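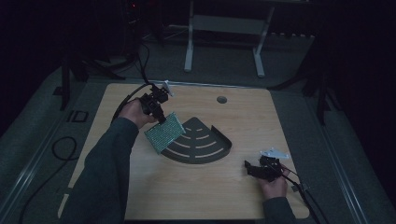
Brundport, September

I finally got to the Zekance open day, and the part I keep retelling is the bit that broke! We were 2 hours in when the Royer arm in the main hall stopped dead with a part over the bin – red lamp, loud beep, everybody back behind the yellow line. It took 6 tries to restart. The cause was a worn finger pad that let parts slip, and the software (they use Halov) read every slip as a crash.

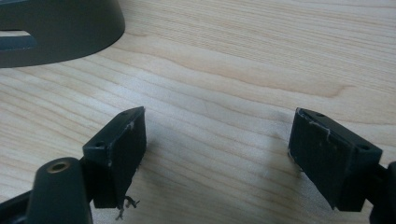

Pads are meant to be swapped after 3,000 grips, our guide said, and this set had gone way past that. The fence did its job and the arm stayed put, so no harm done. I'd still want that swap date taped to the machine – big letters, please.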